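Hurkance — jeu de démonstrations du club de robotique de Darov

Fiche du jeu de données, mise à jour le 15 avril

Bonjour et bienvenue ! Si vous êtes arrivé jusqu'ici, c'est sans doute que vous cherchez des démonstrations de manipulation sur table, ou bien que vous venez d'entrer au club et qu'on vous a dit « lis la fiche avant de toucher au bras ». Dans les deux cas, prenez un café, elle est un peu longue.

Hurkance est né comme projet étudiant de deuxième année, entre les cours et les partiels, avec l'idée de participer au concours Kamolrat en juin. L'épreuve qui nous a attirés s'appelle « cuisine » : des objets de tous les jours sur un plan de travail, une consigne en langage courant, et le bras doit se débrouiller. Nous avions très envie d'essayer (et très peu d'expérience, il faut bien le dire).

Contenu

Le jeu compte 600 épisodes téléopérés, dont 300 ont été relus et annotés à la main. Les autres sont fournis tels quels, avec la consigne d'origine et rien de plus. Les consignes sont rédigées en français, par plusieurs membres du club, et cela s'entend : certains écrivent « pose la fraise dans le panier », d'autres font des phrases de trois lignes avec des politesses. Nous avons tout gardé, fautes de frappe comprises.

Côté objets, nous sommes restés simples. Une assiette, une bouteille de ketchup au logo façon Heinz, une petite fraise, une passoire ovale vert clair, un mini-four noir et inox dont la porte vitrée nous a donné bien du souci à cause des reflets. La table est blanche, avec quelques petits trous sombres dans le plateau — pensez-y si vous faites de la segmentation, notre premier modèle les prenait pour des olives. 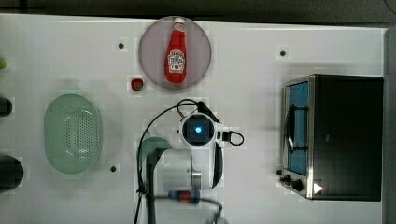 Les positions de départ changent d'un épisode à l'autre, mais le four reste toujours du même côté du bras. C'est une limite réelle du jeu, et nous préférons l'écrire noir sur blanc : un modèle entraîné uniquement sur Hurkance risque d'être un peu perdu si vous déplacez le four.

Organisation des fichiers

Chaque épisode a son dossier, avec la vidéo, les positions articulaires et un petit fichier texte pour la consigne. Le script de lecture s'appelle atard, du nom de l'outil maison que le club traîne depuis plusieurs promotions. Il est lent au premier lancement, soyez patient, il construit son index.

Problèmes connus

Dans 54 épisodes, l'horodatage de la vidéo est décalé par rapport à celui des articulations. La liste est dans decalages.txt. On voit aussi des artefacts de compression autour des objets, surtout près de l'assiette.

Utilisation

Libre pour les cours, les clubs et la recherche. Si Hurkance vous sert à quelque chose, écrivez-nous un mot, même court — cela nous fait vraiment plaisir, et nous l'affichons au local !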